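Recording Household Work for Robot Training: An Interview with Candau

Candau supplies first-person recordings of household work to companies that train domestic robots. Its main service, Tatance, is now in its second year. We spoke with the head of the Tatance program on a Monday morning at the firm's office in Ririer about what customers receive, how the sessions are run, and where the service still falls short.

What the service provides

Tatance is sold in packages. The standard package contains 3000 clips of everyday tasks carried out by hand in furnished homes, each with a written label for every change of activity. Customers may select from categories such as table setting, laundry, dish handling and tidying. Table setting remains the most requested.

"Our customers have plenty of material from laboratories," the program head told us. "They come to us for real rooms. A dining table in a home may have a patterned cover, chairs on more than one side and very little space to stand. A robot sold for the home will have to work at that table."

Placemats were given their own task group last July, following requests from two customers. The program head described them as a useful middle ground between rigid objects and cloth.

"A plate keeps its shape and a towel does not. A mat lies flat, but it has to be set straight against the edge of the table, and mats may overlap when they are first put down. We ask for both hands to be in view as much as possible, because customers want to study how the two hands share the work."

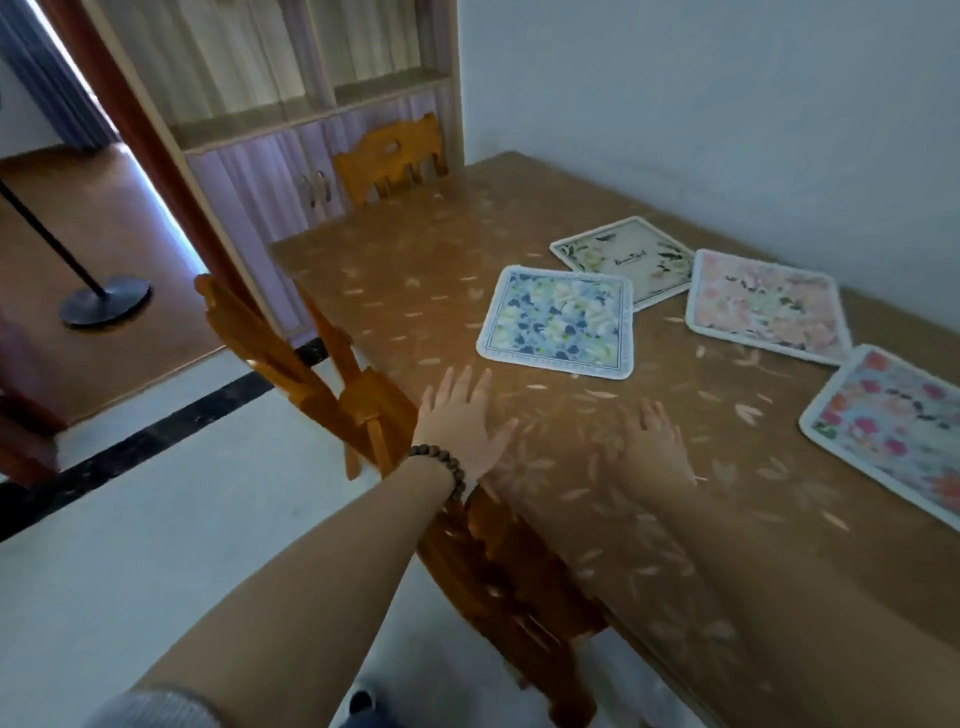 How a session is run

Participants receive a task list but no script. They are told what the finished table should include and are free to reach it in their own way. A session lasts no longer than 90 minutes, with a break at the midpoint. Recording is done from head level, so that the view follows the work as the participant sees it.

The firm formerly asked participants to remove jewelry and roll up their sleeves. It has since dropped the rule. "We had customers whose software did well on bare hands and poorly on a hand with a ring or a bracelet," the program head said. "People wear these things at home. We decided that the recordings should include them."

Printed surfaces are treated in the same way. Flowered mats on a leaf-patterned cover are harder for software to separate than plain mats on a plain table, and Candau lists such material under a separate heading so that customers can test on it directly. Glare from shiny table covers is noted in the labels and is not corrected.
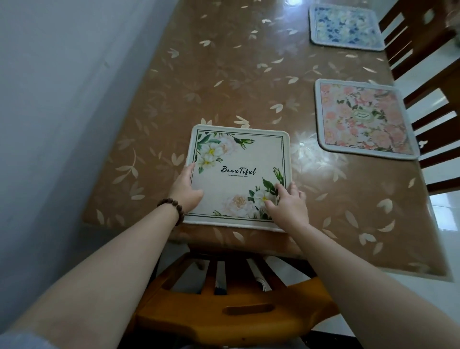
Both hands on a cream placemat near the table's edge, with two more mats farther along.

Labels and checking

Each clip is labeled by one person and reviewed by a second. The current placemat group holds 2727 approved clips, and the remainder of the planned set is under review. Clips are most often returned over the wording of labels. Terms such as "smooth," "press" and "adjust" were used differently by different reviewers in the first months, and the firm has now issued a short glossary to settle the matter.

Asked how the service compares with that of Vasiliu, which offers a similar product, the program head was measured. "Vasiliu covers more kinds of tasks than we do. We go further into each one. A customer who needs a broad first set may well be better served there."

Limits and terms

The service has gaps that the firm acknowledges. Recordings carry no information on grip force, and the homes used to date are all within reach of the Ririer office. Customers who need force data must collect it themselves. An extension to homes in other regions is planned, although no start has been announced.

A trial set of 40 clips is available on request to companies and university groups. Participants sign a release for each session and may withdraw a recording before it is delivered. Full packages are licensed by the year, and renewals include any clips added to the chosen categories during that period.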